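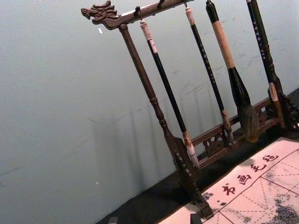

Mondora Minor Hockey Association
Minutes of the May board meeting

Called to order at 7:10 p.m. in the upstairs room at Kistell Arena. Quorum present. Minutes of the April meeting approved with one correction: the under-13 tryout fee is $40, not $45.

1. Ice time
The arena has offered 11 hours a week for next season, down one from last year. The lost hour is the early weekend slot used by under-9. Under-9 and under-11 will share a full sheet once a week, half each. The scheduler will ask Gustus Rink for a price on late-season ice. Tabled until a written quote comes in.

2. Registration
516 players registered last season. Online sign-up opens in June. Families who still owe fees can't register until the balance is paid or a payment plan is signed. Motion carried, one opposed.

3. Goalie equipment
The two smallest sets of loaner pads are worn through at the knee. Motion to spend up to $4000 on new sets for under-9 and under-11. There was discussion of buying used. The equipment manager prefers new for chest protectors and masks and has no objection to used leg pads. Motion amended to allow used leg pads, then carried.

4. Begović Tournament
Two teams want to enter the under-15 draw. The entry deadline is before the next meeting, so the board agreed to let the coaches enter now, with each team covering its own fee. Travel permits go through the registrar as usual.

5. Locker room supervision
Two complaints from last season were reviewed. The existing rule stands - two screened adults in or right outside the room whenever players are inside. Coaches will sign the policy before the first practice. Phones stay in bags.

6. Other business
Old jerseys: under-11 whites are short three sizes. Deferred to June.
The penalty box door on the visitors' side still sticks. The arena has been told.

Adjourned 8:55 p.m.

Recent items
- April board minutes
- Under-13 tryout schedule
- Referee clinic sign-up
- Used equipment swap
- Payment plan form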